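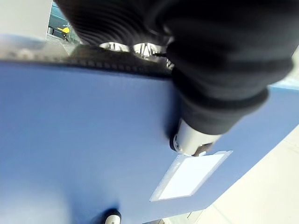

The blue zip pouch, toothed edge at the top.

Zusach document pouch, medium blue: is it worth switching from box files?

I don't like zip pouches. I should say so at the start, so you can weigh the rest of this accordingly. I've kept household and work papers in box files for most of my adult life, and every few years someone tells me that soft plastic folders are the answer to a crowded cupboard. I've tried three kinds. One split along the seam, one went cloudy and sticky on a windowsill, and one I liked well enough until the pull came off in my hand on a Tuesday morning with the car insurance inside it.

So when Hongjun Ren at work started ordering the Zusach ones for our shared cabinet, I asked for a few to try properly before we moved everything over. I've been using them since August, alongside the box files we already had, in the same cupboard.

What you get

A plastic pouch in a flat, matte blue, with a zip along one edge and a label window on the front. Ours came through Rathore, the office supplier, in a pack with no instructions and far too much wrapping. There are other colours in the catalogue. I would have gone for something paler, because pen notes on a dark folder are hopeless, but you aren't meant to write on the plastic and the window takes care of that.

The maker says each one holds 100 sheets. I put 100 sheets of ordinary printer paper in one and it did close, though I had to hold the sides together while I pulled, and afterwards it sat like a cushion. At 70 it behaves itself. If your papers are stapled or have been folded into three for the post, expect less again. I'd call it a 70-sheet pouch and leave the larger number to whoever writes the packaging.

The zip

Most of my doubts were about this. Cheap pouches fail at the zip, usually at the corners, where the tape has to cope with people grabbing the thing and hauling it out from under a pile. I have opened and shut the busiest one several times a day and the teeth still meet. It runs a bit stiffly over the last stretch. I thought it might loosen up with use and it hasn't, but it hasn't got worse either.

My complaint is that you need both hands. With a box file you flip the lid and look. With this you have to put it down, pin one end, pull, and then fish. If you are on the phone to somebody who wants a reference number, that is annoying. I've gone back to keeping anything I need in a hurry out of pouches altogether.

The finish

Matte, which I prefer. The shiny ones slide off each other and you end up with a blue avalanche when you take the bottom one out. These grip a little. The surface does show greasy marks under a strong light, and a damp cloth shifts them. Stickers leave a residue, so don't be tempted to bypass the label window as I did with the first one.

In the cupboard

Our cabinet is a low wooden one with a long pale top, a shelf inside, and a lock that everybody forgets to use. It's a Prornura, bought well before my time, and I've nothing much to say about it except that the doors swing wide enough to get at the whole shelf and the bar handles catch on cardigan pockets.

I was told the pouches would double what we could fit in. They haven't. A flat stack of them is thinner than the same number of box files, of course, but a soft stack slumps, and once you go past a certain height the front ones start creeping towards the door. The box file just lies there and behaves, and you can put things on top of it without thinking.

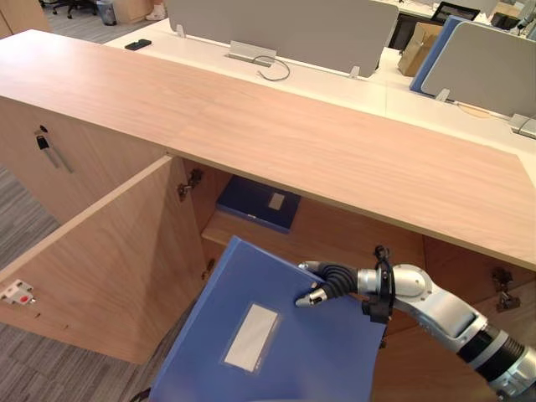

What does work is mixing them. I now keep a navy box file lying flat at the back for the old material that never gets looked at, and use the pouches for whatever is live. They come out by a corner quite easily, and the plastic has enough body that a half-filled one doesn't fold over when you lift it like that. A full one is another matter. Support it from underneath or the papers all rush to the bottom and crease.

The label window

It's a plain white rectangle on the front. Fine if you carry the pouch about or lay it face up. No use whatever if you stand your folders on end, as you would in a magazine rack, as there is nothing on the spine to read. Urkow make a similar pouch with a tab along the short side, and for upright storage I'd look at that first, although I found their plastic thinner and it smelled for a week.

Also, fill the label in on the day you fill the pouch. I had a run of identical blue pouches with blank windows and spent most of a lunch break unzipping them to find one letter (reference ending 421, if you care, and it was in the last one).

Would I buy more?

A few. I wouldn't replace a whole cupboard of box files with them, and I've told Hongjun that. For papers that travel between desks, or home and back, they're better than anything rigid, and the zip means a dropped pouch is a dropped pouch and you don't spend ten minutes on your knees collecting receipts. For papers that stay put I can't see what you gain.

I'd also wait for an offer. At full price they cost more than I think a plastic sleeve with a zip should, and Rathore seem to knock 30 per cent off fairly often, usually just after I've ordered.

Good: zip holding up so far, matte surface, stiff enough to pull out by the corner when not too full.

Less good: stated capacity is hopeful, needs two hands, nothing to read on the spine, slumps in a tall stack.

I'll add a note if one of the zips goes. The busiest pouch is the one to watch, and it has the water bills in it, so I'll hear about it soon enough.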